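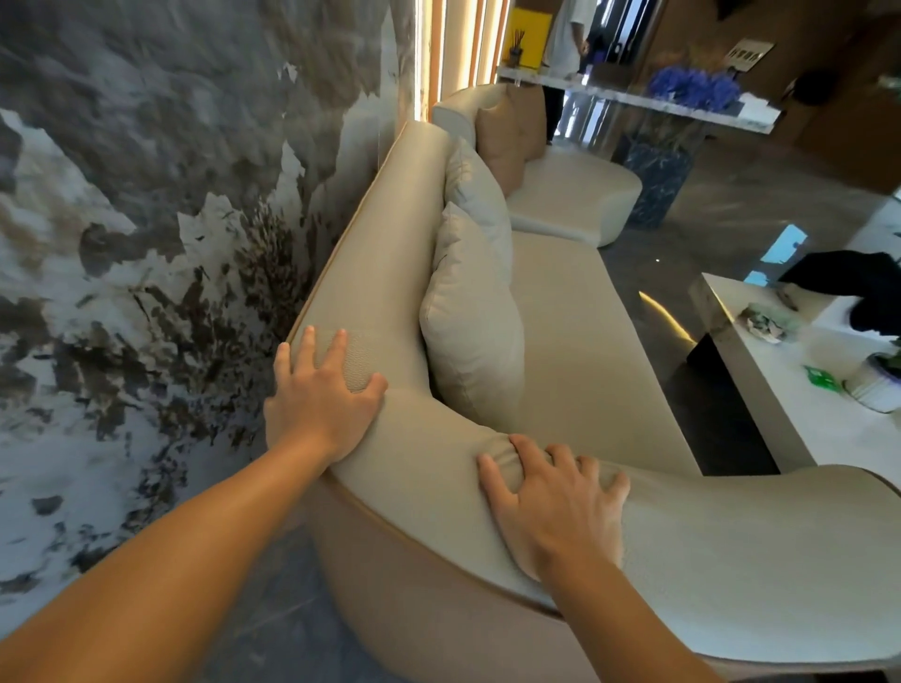

Soft Seating in Shared Spaces: Our Project Report
Interior Studies, Second Year, Serkstead

When we were first given the topic of seating we all groaned a little (chairs again!), but by the end of March we had grown very fond of it, and of curved sofas most of all.

What we wanted to find out was how people choose where to sit in a lounge, and whether the shape of a sofa has anything to do with it. We asked 79 visitors at the Dendomeo showroom to fill in a short form, and we spent a good many hours there ourselves, leaning on things, plumping cushions and generally getting in the way.

The curved cream leather sofas won by a long way. People liked the rounded back, which is pleasant to rest your hands on while you stand and chat, and several wrote that the pebbly grain of the leather felt "friendlier" than a smooth finish. We were also taken with the thin tan piping along the seam and the darker taupe on the outer side of the back, as it stops so much cream from looking washed out. A caramel cushion does the same job further along, on the second sofa.

The big marble-patterned panel divided us. Half the group loved its cloudy veining and the other half found it rather loud next to such quiet furniture, although everyone agreed that the warm strip lights in the wooden slats helped to soften things.

For our own design, the Valladard lounge, we kept the curve and left out the marble. Our budget was 1000 pounds, so real leather was out of the question and we made 2 sample cushions in a cream cotton instead. The first came out lumpy. The second took 7 attempts at the zip, and is now on the shelf in the Prieto workshop if anybody would like to try it.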